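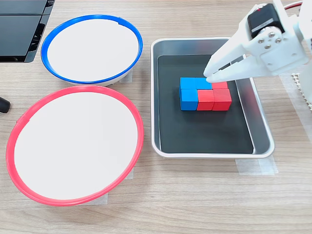
Loltham Toy and Game Library
Minutes of the September planning meeting

Present: Amparo Pastor (chair), Rigoberto Giraldo (minutes), the Tuominen sisters, both of the Purnus playgroup leaders, and three new members, who were very welcome! Apologies from the Stendevau branch.

Start: 6 p.m., in the back room.

1. Last minutes
Read and approved. One fix: the shelf labels were printed by the Purnus group and we had thanked the wrong people. Thank you, Purnus.

2. The sorting table
This took up most of the evening, and happily so. Amparo has been wanting a proper sorting game on the small-blocks table since spring, and the layout we talked through is the simplest one so far: two bowls on the left, one with a blue rim and one with a red rim, and the metal tray of little wooden cubes on the right. Children take from the tray and put into a bowl. That's the whole game, and everyone in the room wanted a turn.

Points raised:

Bowls. General delight with the colored rims. The insides are white, so a cube shows up well once it is in there, and the younger ones can see at a glance what they have put where. The elder Ms. Tuominen asked if we should go to four bowls. After some back and forth we agreed to stay with two until the November open day and then look again.

Tape. The bowls are held to the tabletop with masking tape. Rigoberto likes this very much because a bowl that slides away is the end of the game for a two-year-old. One of the Purnus leaders worried about the table finish. Agreed to peel the tape at the end of every session and put down new strips next time, and to keep a roll in the drawer under the window. Amparo will test a corner of the tabletop first to see if it leaves a mark.

Tray. Everybody loves the tray. It has raised sides, so the cubes stay put when somebody leans on the table, and the black liner makes them easy to pick out. A new member asked if the liner could be washed. We don't know yet. Rigoberto will try it in the sink with dish soap and report back.

Number of cubes. We settled on 6 in the tray at a time. The Purnus playgroup tried 17 at their own table and found that the children started building towers (very good towers, we heard) and forgot the bowls completely. Spare cubes go in the cloth bag on the hook.

Placement. The bowls can sit close together with the rims nearly touching. There was a suggestion to put one at each end of the table so that children have to reach. Amparo would like to keep them side by side for the under-threes and offer the longer reach to the older group on request.

Cube size. The cubes are small, and an adult stays seated at this table the whole time it is open. Agreed without discussion. Rigoberto will add it to the opening checklist in large letters.

3. Game cards
The younger Ms. Tuominen brought drafts of cards to go with the table and they were passed around with a lot of enthusiasm. Favorites were "One for blue, one for red," "Eyes closed, which bowl?" and "Race the kettle." The last one needs a new name as we don't have a kettle in that room. She will make a second set with bigger type and bring it next time.

4. Loans
Almost 1000 loans since January, which got a round of applause! Puzzles are still far ahead of everything else. Four boxes are overdue from before the summer — Amparo will phone the families, kindly. The marble run has come back complete, down to the last marble, and the family who had it asked to be first in line to borrow it again.

5. Open day
Doors from 10 a.m. The sorting table goes by the entrance this time so people meet it first. We'll plan for 30 children across the morning. Stendevau has offered to lend their rug and two low stools, and we said yes to both. Cake offers to Rigoberto, please, and could someone bring something without nuts.

6. Any other business
The door to the storage closet is sticking again. One of the new members has a plane and offered to take a look on the spot, and was stopped only by the hour. Lost property: one green mitten, one library card, half a jigsaw that isn't ours.

To do
Amparo: tape test, overdue calls, reply to Stendevau.
Rigoberto: wash the liner, checklist, cake list.
Tuominens: second set of cards.
Purnus: lend us their tower builders for the open day, if willing.

Closed at 7:40 p.m. Next meeting in October, same room, same time.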